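**Progress note to the Siregar Fund, 28/03/2020**
Herkgate Voter Rolls Project

We're delighted with where things stand! When we wrote in August, we had a promise of access to the district's old election petitions and not much else. The Vurkinar court registry has since opened its shelves to us, and we have now read and indexed 3000 pages of filings, rulings and polling-unit result sheets.

The best news is the search tool, Irneo. A reader can type in a ward and see every petition that touched it, who heard the case and how it ended. We showed it to 200 people at 2 open evenings in Herkgate, and the questions were terrific - mostly on recounts, and on why some rulings took so long to reach print. Several visitors spotted misspelled ward names, which we fixed that same week.

Costs are on budget. Scanning came in a little under, and we would like to move the difference to translation (form attached).

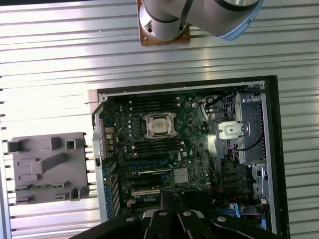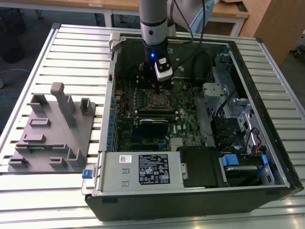

Still to do: the appeal rulings, which are in worse shape than the petitions and slower to read. We have 100 case files left in that group. Public meetings are on hold for now, so the next showing of Irneo will be online, and we'd love you to join us. Could you also let us know whether the second payment can go out before the appeal files are complete?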